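Gukow Papercraft Pattern Set

README and data card

Summary

The Gukow Papercraft Pattern Set is a collection of 143 written instructions for handmade cards, tags, small boxes and folded envelopes. It is published by Pluvura, which maintains an archive of craft leaflets, and was prepared for release with the Illometti workshop. The set is intended for craft teachers, librarians and anyone studying how making instructions are written.

Contents

patterns/ — one plain text file for each project
materials.csv — paper weights, adhesives, inks and tools, listed by project
techniques.csv — the terms used for folding, scoring, stamping and embossing
glossary.txt — British and American terms set side by side
changes.txt — corrections made after the first release

The 143 project files contain 1,389 separate steps. Each step carries its own number, and the numbering of the original leaflet has been kept wherever it was legible.

Fields in materials.csv

project_id: matches the file name in the patterns folder
item: name of the material, in lower case
weight_gsm: paper or card weight, left blank where the leaflet gave none
quantity: as printed, without conversion
optional: yes or no

Source and preparation

The leaflets were issued to members of the Gukow card-making circle over nine years. They were typed by hand and checked against the paper originals by a second reader. Spelling was corrected; wording was not. Measurements given in inches remain in inches, with the metric figure in square brackets.

In 60 of the projects the leaflet refers to a template sheet. Those sheets are not included — many were traced from commercial products, and permission to reproduce them could not be obtained. The affected files are marked "template missing" on their first line.

Known limitations

Drying times are those of the original authors and have not been tested. Heat embossing instructions predate several of the tools now on sale, and users should follow the guidance supplied with their own equipment. The term "card stock" is used inconsistently in the earlier leaflets.

Viewing the files

The files open in any text editor. Gil, the small reader supplied by Illometti, shows the steps one at a time and can be set to a larger type size. 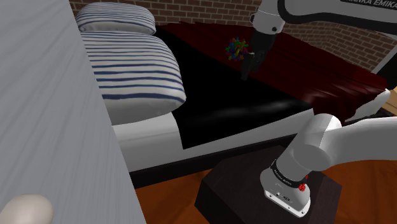
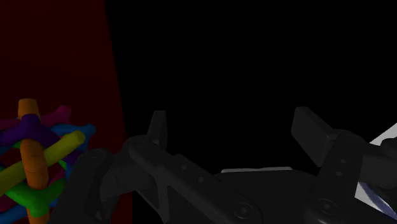 Licence and citation

The set may be copied and adapted for teaching and private use, provided that Pluvura is credited. Commercial use requires written permission. Please cite it as: Pluvura, Gukow Papercraft Pattern Set, with the release number given in changes.txt.

Corrections

Errors should be reported to the Pluvura archive desk, quoting the project_id and step number. Corrections are gathered and issued each October.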